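In Praise of the Small Coffee on a Tray

My friend Berenice Aguirre says I can make a cup of coffee last longer than most people's lunches, and she is right, and I am not sorry. I drink one small coffee at four in the afternoon, from a glass, and I like it carried on a tray. The tray is what I want to talk about, and I'd ask you to be patient with me while I get there.

I grew up in a house where a tray meant company. My grandmother kept hers on top of the refrigerator, and it came down for the priest, for the man who fixed the roof, and for my aunt from Kinthorpe, who always stayed through supper. The rest of us carried our cups by hand and left rings on everything. I must have wiped that dining table 1368 times before I left home, and I still think of it whenever I see a bare wood tabletop with a cup heading toward it.

So I've come around to the opinion, and I hold it pretty firmly now, that a capsule coffee machine ought to live on a good long table with a tray next to it, instead of being jammed under a cabinet between the toaster and the mail. Give the thing some room! You need space to lift the lever, space to get at the water tank, and space to set a glass down while you make up your mind about milk.

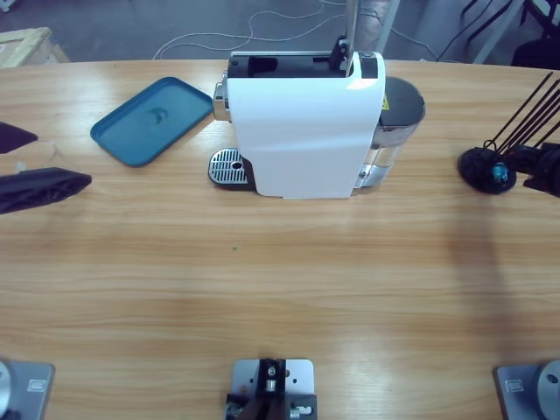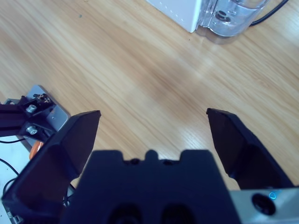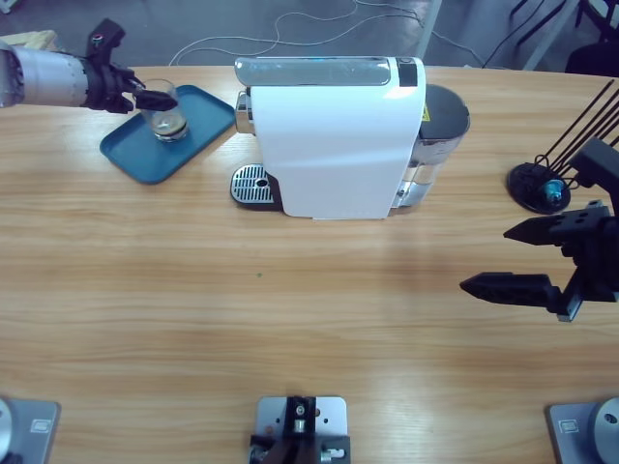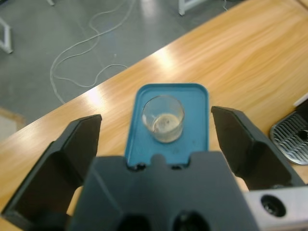 Pale wood under everything. The white capsule machine is in the first and third pictures, and the glass is on its tray in the last two.

I know the arguments against capsules, and my neighbor Fitzgerald Kowalczyk has made all of them to me over the fence. He grinds his beans by hand and weighs them on a little scale, and his coffee is better than mine, I'll give him that freely. But he drinks it standing at the sink, out of a travel mug, with the radio going, and then he's out the door. Mine is ordinary coffee and I sit down for it. I'd put my 15 minutes up against his any day of the week.

The glass matters too, I think. A mug hides what you've got left, and a clear glass lets you see that last bit of milky coffee at the bottom, so you can decide whether to finish it or sit a while longer. (I sit a while longer.)

As for the tray, buy one with a rim, and buy it in a color you like, because you'll be looking at it every day. Mine came from a yard sale in May, it's an awful teal, and I wouldn't trade it. It catches the drips, it saves the wood, and when Berenice stops by I can carry two glasses out to the porch in one trip and still have a hand free for the screen door.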